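Section 4 — Sorting and labeling the storage bins

Read section 3 first if the shelf isn't up yet. Bins on the floor get kicked, lids go missing, you end up doing this twice.

You need: the Bellamy label roll (100 labels), a marker, a rag, the lids. Scissors if the roll won't tear clean.

1. Wipe out every bin. Corners too. Let them dry before anything goes in.
2. Dump what you're sorting on a sheet or old towel. One room's worth at a time, no more.
3. Make piles. Keep, move to another room, give away. Don't stop to fix things. Broken stuff goes in give away or the trash, decide later today, not next month.
4. Household stuff and tools can share a bin if they get used together. Picture hooks with the small hammer, fine. Anything sharp gets a cover or goes in the tool drawer.
5. Heavy items at the bottom. Flat items down the sides.
6. Fill to 2 inches below the rim. Lid has to sit flat without pushing.

**Caution:** no batteries loose with metal parts. Tape the ends or keep them in their own box. No paint, glue or solvent in a closed bin, ever.

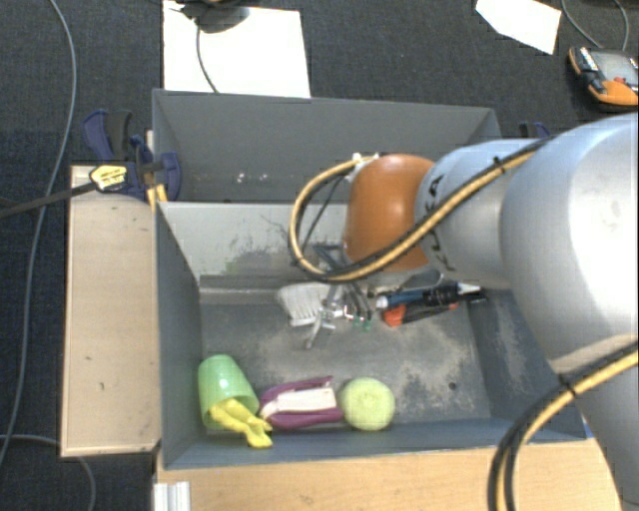

7. Write the label before you stick it. Room first, then contents, then bin number. "KITCHEN — spare fittings — 9" is enough. Skip the long lists.
8. Stick one label on the short end and one on the lid. Same number on both, otherwise the lids wander.
9. Put the number in the Flevum sheet (back page of this guide, copy it if you run out). Dexter Delacroix set up the numbering, it stops at 57 becuase that's all the shelf holds.

Note — labels peel off cold plastic. If the bins were in the garage overnight bring them in for an hour first.

Note — the old Kirkard lids look the same but don't lock on the newer bins. Press both ends. If one pops back up it's the wrong lid.

**Stacking**

- Two high on the shelf. Three high only if the top one is linens or paper.
- Label end facing out.
- Leave a hand's width behind the back row so air gets in.

**Caution:** don't slide a full bin out from under another one. Lift the top one off, set it down, then pull.

**If something goes wrong**

Lid bows in the middle: overfilled, go back to step 6.
Label smears: marker was still wet. Use the black one, the blue never dries properly.
Number used twice: keep it on the older bin, give the newer one the next free number and fix teh sheet.

Missing labels or a cracked bin, leave a note for Juniper Pennington at the Clarkberg desk. Include the bin number.

Next: section 5, seasonal rotation.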